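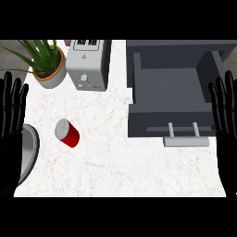 Drultano Ouali
Research Engineer, Equipment Planning, Verutent Laboratory
25 November 2018

4.2 Sizing the hand purchase in simulation

Figure 1. Simulated countertop task used for the purchasing study, overhead view. Two black hands are at the sides of the counter; the red can lies on its side in the open area, with the toaster, potted plant and handled cabinet unit behind it.

The purchase request submitted in July covered a pair of multi-fingered hands, mounting hardware and spares. Before committing funds, we compared two plans. Plan A buys both hands at once. Plan B buys one hand and defers the second to the next budget year. The countertop scene in Figure 1 was built in the Durkard simulator so that both plans could be tested on the same layout. Each plan was run for 100 episodes per task, with the start pose of the can varied between episodes.

Hand price is a poor guide to total cost. Spare finger units are quoted at $1195 each, and the supplier's lead time is some 30 days. A single broken finger under Plan B therefore stops all work on the bench unless a spare is already on the shelf. Under Plan A the remaining hand can still be used for one-handed tasks — opening the cabinet by its bar handle, for instance — while the other is out for repair. We entered this as idle bench time in the cost model and charged it at the same rate for both plans.

Two limits apply. The simulator does not model wear, so spare use was taken from the maintenance log of our older grippers and may be too low for hands with more joints. Counter layout was also held fixed. Clutter near the edges, such as the plant and the metal bowl on the left, restricts approach paths for the left hand more than for the right, and a different layout could change the value assigned to the second hand.

Installation, cabling and operator training were budgeted separately and are treated in Section 4.3.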